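Progress Report to the Program Office
Katell Footwear Fitting and Repair Project
Reporting period ending December
Submitted by Ayantu Mersha, Project Lead

1. Summary

The project remains on schedule. During the period the Utska workshop accepted 3,831 pairs of shoes for assessment, and 226 customers received a full fitting at the counter. The Mendonça site opened for drop-off only; fittings will begin there once the second measuring station has been approved.

2. Repair activity

Resoling continues to make up the largest share of the work, followed by heel replacement and stitching of the upper. Men's dress shoes arrived in greater numbers than planned, and the stock of leather half soles in wide sizes ran out twice. An order for 250 additional pairs of half soles has been placed. Until it is delivered, customers with wide sizes are being offered rubber at the same price.

Boots with molded soles are still declined at intake. Mesfin Ambaye has tested two adhesives on returned samples and will present his findings in the next report.
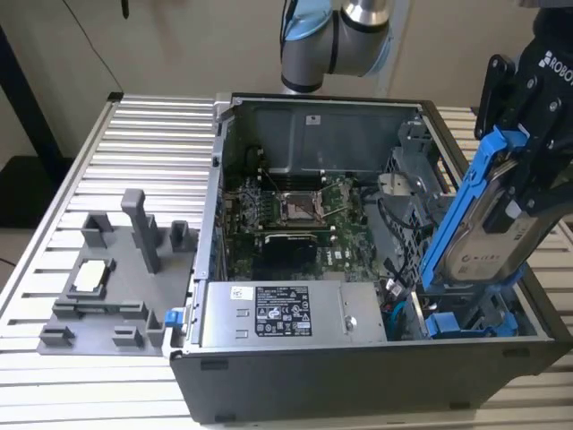
3. Fitting service

Each fitting covers length, width and instep, measured standing, for both feet. Of the customers fitted, 128 were found to be wearing a size that was too short or too narrow. These customers were given a written size card and advice on lacing. Demand is heaviest on Friday, and evening hours at Utska have been extended to 7:30 p.m. on that day.

The size records are kept in Grarkodex. Entries for half sizes were at first rounded up by staff at intake. The instructions have been rewritten and the affected records corrected.

4. Budget

Spending on materials is above plan owing to the leather order. Spending on staff is below plan, as the second finisher's post at Utska is still vacant. We request approval to move the unspent salary amount to materials for the coming period.

5. Next period

Work planned:
Begin fittings at Mendonça
Fill the finisher's post
Complete the adhesive trial
Review the price list for children's shoes

A revised budget table will be sent separately.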